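Jul 7, 2023
4 min read

Bench notes, cloth handling, Karnton

Carrying on from the towel work. Question is unchanged: can a two-arm cell take one piece of fabric in any state and leave it flat and folded, without a person touching it between start and finish. Clodinar want an answer for the laundry side of their site by November. My current answer is no for arbitrary starts and maybe for tidy ones.

Definitions, so that I stop moving them. A fold counts when the cloth ends as a rectangle with no corner turned under. A start is "tidy" if at least two corners are visible to the head camera. Anything else is "crumpled". No help from the operator once the arms are live. A nudge of the table is help.

Where we are on tidy starts: 92 per cent of corner picks land on a corner. The misses are nearly all on hems, where the stitching gives an edge that looks the same to the detector as a corner with a bit of fold over it. Grip force is not the issue. Opening the fingers wider on approach made things worse, because the second finger catches the layer below and brings up two thicknesses.

Crumpled starts are a different job. The only thing that has been any use is pick high, lift, shake, lay down, look again. Limit is 6 cycles, after which the run is written off. Time per cycle is the real cost. A person at the next bench flattens the same cloth with two sweeps of the forearm and doesn't look at it.

Working area has stayed at the front of the white table. The green cloth goes on the left side, which leaves the left arm doing the first pick and the right half of the table free for the lay-down.

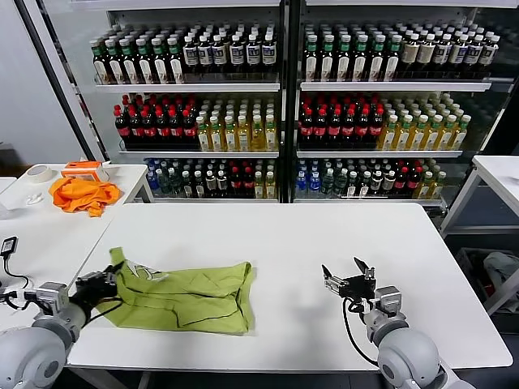 Same green cloth in both, left arm on it, right gripper open over the clear side. 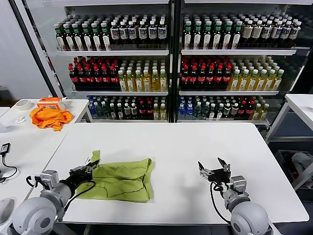 Idell read a draft of these notes and disagreed with the framing. The complaint was that folding is the wrong chore to judge by: in a real shop the cloth comes out of a bin, gets wiped over a surface and goes back into a bin, and a machine that did only that badly would still be worth more than one that folds well. Idell would drop the rectangle test and score the wipe, on area covered and whether anything got knocked over.

I take part of that. The wipe is a more forgiving task since the cloth can be in any shape as long as the gripper has a decent handful. But the bin pick has the same perception problem as the crumpled start, and we would be hiding it by picking a task that doesn't care. I'd sooner keep the fold as the main measure and add the wipe as a second one. Will put it on the plan for the Bosman bench once the arm there is calibrated.

Other notes, in no order:

- Colour. The lime green separates from a white table with plain thresholding, so our segmentation figures flatter us. White on white is what a laundry has. Need to repeat the tidy set with white towels before anything goes to Clodinar.

- Orange cloth is for the changeover test. Thresholds set on green should not need touching for orange. Not run yet.

- Background. The detector is cropped to the tabletop. With the crop off it returns false hits on bottle labels in the drinks cabinet. Leave the crop on, but write down that it is on. A kitchen or a shop floor won't come with a crop.

- Cables. Gripper cable hangs in a loop and can drag on fabric when the wrist goes low. Shorten the loop or add a clip further up the wrist. Check the full range of wrist rotation before tightening anything.

- Shadow. The arms throw a faint one on the tabletop. Below the threshold for green, may not be for a pale cloth.

- Seams. The dark seam line is a good landmark when it is facing up. Don't want to rely on it, as half the towels in the second batch have none.

- Second grasp is where the time goes. The first arm lifts, the cloth swings, and the second arm waits for it to settle. Currently a fixed wait of 3 seconds. Should be triggered on motion instead.

On the broader question of chores. Moving rigid things between known places is close enough that I'd put it in a shop with someone nearby. Soft things are not close. The fold works when a person has already done the hard part, which was spreading the cloth out. For Clodinar that means the cell would need a feeder, and the feeder would be a person, and then the saving is small. I'll write it up that way unless the crumpled numbers shift.

Target for the next block is 500 logged picks, crumpled starts only, cycle count recorded for each. Failures to be tagged by cause at the bench, as tagging from the logs afterwards took longer than the runs did.

To do: white towels, cable clip, motion trigger, wipe scoring sheet for Idell to mark up.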